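Skokthorpe bakery and coffee shop to reopen with longer hours and a bigger kitchen

Monday, February 11, 2019

Gorel, the bakery and coffee shop on the east side of Skokthorpe, will reopen in the first week of March after a winter closure for building work. The shop has been shut since just after New Year's. Its owners said the work is on schedule and that the last inspection has been booked.

The main change is to the kitchen, which has been moved from the basement to the back of the ground floor. The old kitchen had one oven and a narrow staircase, and trays had to be carried up by hand all morning. The new one has two ovens and opens directly onto the counter. Gorel expects to bake through the day instead of finishing by 9 a.m., so that people who come in at lunch can still get bread that was made that morning.

Seating has gone up as well. The shop had room for 12 people before the closure, most of them on stools along the window. It will now seat 38, using the unit next door, which had been a dry cleaner and then stood vacant for more than a year. The wall between the two has been taken down apart from a brick pillar that holds up the floor above. The window stools are staying.

The menu will be longer but not by much. Rye bread, cardamom buns and the cheese and onion rolls are all coming back at the prices they were in December. Soup will be served from 11:30 a.m., with two kinds on weekdays and one on Saturdays. Hot breakfasts are new. They will be limited to eggs, toast, mushrooms and oatmeal at first, and the owners said they would rather add dishes in the summer than take them off in April.

Coffee will come from Tijani, a small roaster in Undbridge that already supplies several restaurants along the river. Gorel had used a national supplier since it opened. Tijani will provide a house blend and a decaf, plus a filter coffee that changes every month. Bags will be sold at the counter, and customers can have beans ground for free while they wait.

Opening hours are 6:30 a.m. to 5 p.m. Tuesday through Friday and 7:30 a.m. to 4 p.m. on Saturday. The shop will stay closed on Sundays and Mondays. Before the work it closed at 2 p.m. every day, which the owners said was the thing customers complained about most.

Four new jobs have come with the expansion. Two are in the kitchen and two are at the counter, and all but one have been filled. The remaining post is for an early baker, starting at 3 a.m., and applications are open until the end of the month. No formal training is needed, although experience with bread dough would help. Forms can be picked up at the hardware store across the street, which has been taking deliveries for the bakery during the closure.

Neighbors had raised concerns about parking when the plans were first shown last summer. The town received 94 written comments, most of them in favor, but a number of people on the side streets said that cars were already being left across driveways on Saturday mornings. As a result, the loading bay in front of the old dry cleaner will become short-stay parking after 10 a.m., with a limit of 30 minutes. A bike rack has been put in by the side door.

The entrance on the corner has been rebuilt without its step, and the restroom is now large enough for a wheelchair. Dogs will be allowed in the new half of the shop but not at the counter side.

Orders for birthday cakes and large bread orders will be taken again from the day of reopening, with two days' notice. Gift cards bought before the closure are still good and will be honored through the end of the year. Anyone who paid a deposit on an order that fell during the closure and has not yet had it back can bring in the receipt or call the shop, where messages are checked each afternoon.

The bakery's stall at the Undbridge market will keep running every Thursday until the shop opens. It has been selling bread and buns only, baked in a rented kitchen nearby, and has usually sold out before noon. No decision has been made on whether the stall will continue into the spring. 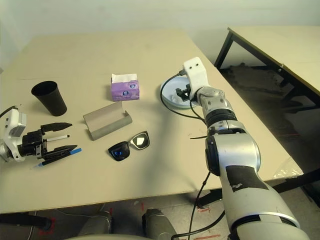 The exact reopening date will be posted on the shop door once the inspection is done. There will be free coffee until 10 a.m. on the first day.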